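How Hundwood Learned to Look at Pictures: My Project Report

By Roxana Bedoya
Last updated: June

When I signed up for the methods seminar I was sure I'd write about a painter. Everybody writes about a painter. Then I spent one rainy afternoon in the basement of the Hundwood college library, looking for something else entirely, and pulled out a box marked "Art Apprec., evening." It held the lecture notes, attendance books and slide lists from the first art history course ever taught at the college, back when the college was two floors over a hardware store. I never did find the thing I came for.

So this report is about a class. I wanted to know what people in a mill town were told art history was, who told them, and what pictures they were shown while they were being told. The teacher was a man named Geagea (he signs everything with just the last name, and so will I), and he ran the course for 4 years before the college hired anybody with a degree in the subject. He'd trained as an engraver. You can feel it on every page! He cares about line, he cares about paper, and he gets visibly bored whenever he has to talk about color.

What's in the box

The slide list is the heart of it. Geagea kept a running register of every lantern slide he owned or borrowed, and the last number in it is 1657. I typed the whole thing into a spreadsheet, which took most of the spring, and I'm still not sure of some of his handwriting. He has a way of writing "Siena" that looks exactly like "Vienna," and for about a week I had a bunch of altarpieces in the wrong country.

Of those slides, 356 are prints. That's a lot for a general survey, more than he has for sculpture, and way more than any of the textbooks he assigned would suggest. When I set his register next to the table of contents of the main textbook, the two hardly line up at all. The book marches from Egypt to the Renaissance to France. Geagea starts with woodcuts, jumps back to Greece in week three because (his note) "they will be asking by now," and then spends a full month on Northern engraving.

There are also the attendance books, and this is where I got a little obsessed. Added up across all the sessions, there are 3885 signatures. Lots of them are the same people over and over, of course, but it's still a full room on a Saturday night, in a town with two movie houses. The names thin out in the fall and come roaring back in winter. Some students signed for a sister or a neighbor and Geagea let it slide, with a small check mark I eventually figured out meant "not present, but accounted for."

How I worked

My plan was simple. Read all the notes, list all the slides, match the one to the other, and see what he said in front of which picture. The notes aren't dated but the slides are numbered in the margins, so you can rebuild a lecture pretty well if you're patient. I did fourteen of them. I'd meant to do all of them, and then midterms happened.

The matching was slower than I expected because he reordered his slides between years without reordering the notes. I ended up cutting photocopies into strips and sliding them around on my kitchen floor until the numbers ran in a sensible sequence. My roommate was very kind about this. A few of the strips are still under the fridge, I think. 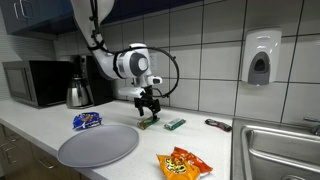

Randa Harb read my first draft and thought I was giving Geagea too much credit for the print-heavy syllabus, that he may simply have owned prints and made slides of what he had in the drawer. She also wanted to know why I kept calling the course "unusual" when I'd only compared it with one textbook.

Fair on both counts, and I went back to the box. On the first point I can answer partway. The register has a column for where each slide came from, and a good chunk of the print slides were borrowed or bought, so he was going out of his way to get them. But a good chunk weren't, and for those Randa's explanation works just as well as mine. I've changed the wording in the section on the syllabus. On the second point I didn't have a great answer, so I wrote to two other small colleges asking about their early art courses. One sent me a printed catalog page with a course description four lines long. It's Egypt to France again, in order, with no mention of prints at all. The other hasn't answered.

What he told them

The lectures themselves are short and kind of bossy. He opens the first one by telling the class to stop looking for the story. "First the mark," he writes, "then the man who made it, then the story if there is time." There's rarely time. In the lecture on landscape he gets through three etchings in an hour, and on one of them he talks only about the sky, meaning the empty part, where the engraver has left the paper alone.

I love this lecture. I also think it must have driven some people nuts. Somebody has written "trees??" in the back of an attendance book that same month, in pencil, and I'd like to think it was a protest.

He gets less sure of himself with painting. The notes for the Venetian lectures are mostly copied out of the textbook, nearly word for word, and the slide numbers in the margins get sparse. Black-and-white slides can't have helped him. He apologizes in the notes for one Venetian picture in particular and tells the class that the red in it is "said to be very fine." He hadn't seen it! It made me like him more, but it's also a real limit of the course, and I try to deal with that in the longer version of this report.

The Drokedano question

One thing I couldn't solve. In the third year the register starts listing slides from something called Drokedano, always with a price next to it. I assumed it was a slide supplier, and I spent days going through old trade directories without finding it. It might be a shop, or a person, or even a private joke. The numbers after those entries run in their own sequence, which makes me lean toward a supplier with its own catalog, but I can't prove it. If anybody reading this has seen the name on a slide mount, please write to me in care of the department.

What I'd do differently

I'd start with the attendance books. I treated them as a side dish and they turned out to be the part people ask me about most. I'd also scan as I go. I transcribed first and scanned later, so I had to handle everything twice, and the register's spine is not happy about it.

And I'd read more about other evening courses before deciding what mine meant. I know a lot about one room over a hardware store, and hardly anything about the room in the next town. The spreadsheet is on the department's shared drive in a folder called Fititz (long story, it was the name of my group's first topic and we never renamed it). The tab with the red heading is the old one, so please use the other.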